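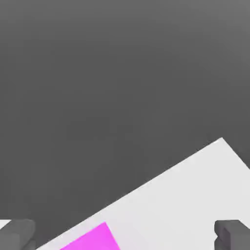

トップ > 活動記録 > 議事メモ > Favalen試用の打ち合わせ

お知らせ 活動記録 貸出機材 リンク集

Favalen試用の打ち合わせ(11月分)議事メモ

書いた人:今月の記録係

場所はいつもの二階の部屋、午後4時開始。Trevimville分室の人たちはオンライン参加でした。最初の十分ほど向こうの音がぜんぜん入らなくて、チャットでやりとりしながら始めています。なので冒頭の雑談は記録にありません。すみません、私がお茶を取りに行っていたせいもあります。

1.前回の宿題

Arnska社に出していた質問の返事が届いていたので、まずそこから。聞いていたのは三つで、体験版の期限を延ばせるか、教室の共用パソコンに入れてもいいか、日本語の説明書はあるか。期限は来月末まで延長OK。共用パソコンもOK、ただし同時に起動できるのは一台だけ。日本語の説明書は「準備中」だそうです。前回も準備中と聞いた気がする、という声が出て、議事メモをさかのぼったらやっぱり前回も準備中と書いてありました。書いたの私です。

2.Favalenを触ってみた報告

今日の本題。Favalenは、アームでものをつかむ練習を画面の中だけでやれるシミュレーションのキットで、机とブロックの課題が最初から入っています。私と、隣の班の人とで二週間ほど触ってみたので、その報告をしました。

入れるところまでは思ったよりすんなりでした。前に試した別のソフトは設定だけで丸一日つぶれたので、身構えていたぶん拍子抜けというか。ただ、最初の起動のときに画面が真っ暗なまましばらく待たされて、私は二回も強制終了してしまいました。待てば出ます。説明書の22ページに小さく書いてあるので、次に入れる人は先に読んでおいてください!

課題は、机の上のブロックを二本指のグリッパーでつかんで持ち上げるというもの。手先側の視点と横からの視点を切り替えられます。私はずっと横から見ていたんですが、手先の視点に変えたとたん、自分がどっちを向いているのかまるで分からなくなりました。手首がちょっと回っているだけで机の縁が斜めになるので、頭の中で左右を直すのが大変なんです。隣の班の人はゲームで慣れているらしく、最初から手先視点のほうが楽だと言っていて、ここは本当に人によると思います。

試行は二人合わせて981回ぶん記録しました。記録といっても、終わるたびに自動で保存されるので手間はかかりません。このへんはよくできていて、途中で止めた回にも印がつくし、あとから見返すときに開始位置で並べ替えもできます。逆に困ったのは、メモ欄がないこと。「このときは指を開くのが早かった」みたいなことを書いておきたいのに、結局手元のノートに番号を写していました。ノートは本棚の二段目に置いておきます。字が汚いのは許してください。

質疑で出たこと(順番は前後しているかもしれません)。

・ブロックの色や机の大きさは変えられるのか。→ 色は設定ファイルを書き換えれば変えられる。机は体験版だと変更不可。
・影がほとんど出なくて、高さがつかみにくい。→ 私もそう思う。照明の設定を触ると影は出るけれど、うちのパソコンだと動きが重くなる。
・丸いものや柔らかいものはあるか。→ 体験版はブロックだけ。製品版には円柱もあるとArnska社の案内に書いてある。柔らかいものは書いていなかった。
・実機のアームにつながるのか。→ 別売りの接続モジュールがいる。次の項目で。

高さの話は思いのほか盛り上がって、Trevimvilleの人から「真上に来たつもりで下ろしたら手前だった」という体験談が出ると、ほかの人も次々に同じことを言い出しました。私だけじゃなくてほっとしました。対策として、下ろす前に一度横の視点に切り替える、というのを練習の手順に入れてはどうか、という提案があって、これはそのまま採用です。手順書は私が直します。

3.接続モジュールSaarelaについて

Saarelaは実機とFavalenの間に入れる部品で、今回はまだ手元にありません。Arnska社の資料を画面に出してみんなで読みました。対応しているアームの一覧に、うちの古いほうは載っていなくて、新しいほうは載っています。古いほうを愛用している人たちから落胆の声。私も古いほう派なので残念です。

資料には通信の遅れのグラフもあったものの、どういう条件で測ったのかが書いていなくて、これだけでは判断できないね、ということに。デモ機を借りられるかどうか、まず聞いてみることになりました。借りられたら新しいほうにつないで、ブロックの課題を一通りやってみます。そのとき机の高さを合わせる必要があるので、奥の作業台を空けておくこと。いま載っている段ボール、心当たりのある人は持って帰ってください。

4.買うかどうか

ここで意見が割れました。買いたい側は、実機の順番待ちが減る、ぶつけても壊れない、家でも練習できる、という意見。慎重な側は、円柱すら体験版にないのに決められない、無料のものでも似たことができるのでは、という意見でした。無料のほうを使ったことのある人に聞いてみたら、できるけれど自分で場面を組むところから始まるので、初めての人にはつらいとのこと。私は初めての人のほうに近いので、どちらかというと買いたい側です。でも値段を見るとちょっと黙りますね。

講習会で使えるかどうかも話に出ました。春の講習会は定員が20人で、同時に一台しか動かせない体験版では待ち時間だらけになってしまいます。教室向けの契約があるらしいので、見積もりを頼むことにしました。金額が出ないと話が進まないので、今回は結論なし、次回に持ち越しです。

それから、体験版が使えるうちにもっといろんな人に触ってほしい、という要望がありました。いまの記録は私と隣の班の人のぶんしかなくて、二人の癖がそのまま出ているはずなんです。次回までに新しく約500回ぶん足すのを目標にして、できるだけ初めての人にやってもらいます。予約表は共用パソコンの横に貼りました。一枠は三十分、終わったら必ずFavalenを閉じてください。開きっぱなしだと分室の人が起動できません(先週やったのは私です)。

5.その他

・充電器が一つ見当たりません。白いケーブルのもの。
・操作用のスティックの右側が、ときどき勝手に動きます。Favalenのせいかと思って調べたら、別のソフトでも動いたので、スティックのほうの故障みたいです。予備に交換しました。
・議事メモの置き場所を変えたい、という話は時間切れ。

次回までにやること

・Arnska社へ、教室向け契約の見積もり、デモ機の貸し出し、遅れの測定条件の三点を問い合わせ(分室)
・練習の手順書に横視点での確認を追加(私)
・無料のソフトで同じブロックの課題を組んでみる(隣の班)
・奥の作業台の片づけ(全員)

終了は午後5時半すぎ。次回もだいたい同じ時間で、日程は掲示板に出します。訂正があったら直接書き込んでもらって大丈夫です。

お問い合わせは活動記録係まで | 無断転載はご遠慮ください | ページの先頭へ戻る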